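Skolletti Small Objects Collection: Data Card

Version 2

Summary

The Skolletti Small Objects Collection documents 978 small household and play objects as they lie together in open bins. It was compiled by the Peltine office of Fastum for the study of sorting, storage and object recognition. The collection covers toys, parts of toys, play food and other items of hand size or smaller.

Contents

The release contains 730 bin arrangements. Each arrangement is a group of unrelated objects placed in a gray metal bin with an open top. Objects are left in whatever position they come to rest, including on their sides or against one another. No effort is made to match colors, sizes or themes within a group.

Many entries are parts whose original use could not be established. Such items are listed by color and general shape, for example "round, black, raised hub" or "block, yellow, hollow." Where an item clearly imitates something else, such as a slice of pizza or cake, the imitation is named and the word "toy" is added.

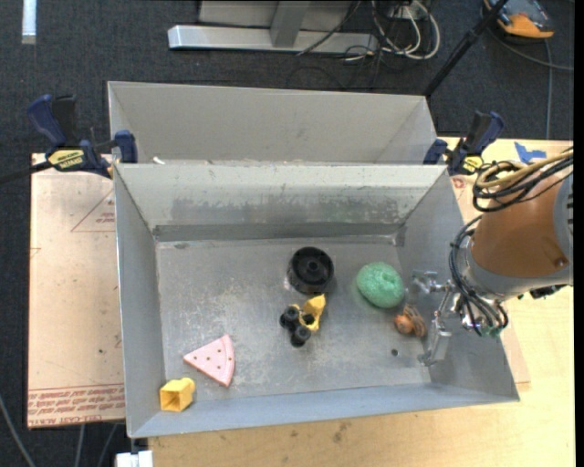

Surface texture is recorded in a separate field from color. The permitted values are smooth, speckled, striped, dotted and mixed. An object with a shiny end and a striped end is entered as mixed. Toys assembled from several pieces count as one object as long as the pieces remain joined.

Condition of the bins

The bins are working equipment and are not repainted between sessions. Scratches, scuffs and stains on the inner walls and floor are part of the record and should not be treated as objects. The same applies to paper scraps and similar debris, which are left unlabeled.

Known limitations

Soft items are underrepresented, with nearly 200 entries in total. Names follow American usage. Earlier entries prepared under the Siriwan naming list may use "cup" and "wheel" interchangeably for shallow round parts; these are being revised.

Corrections

Proposed corrections should give the arrangement number, the current label and the suggested label. Accepted changes are included in the next release, planned for September.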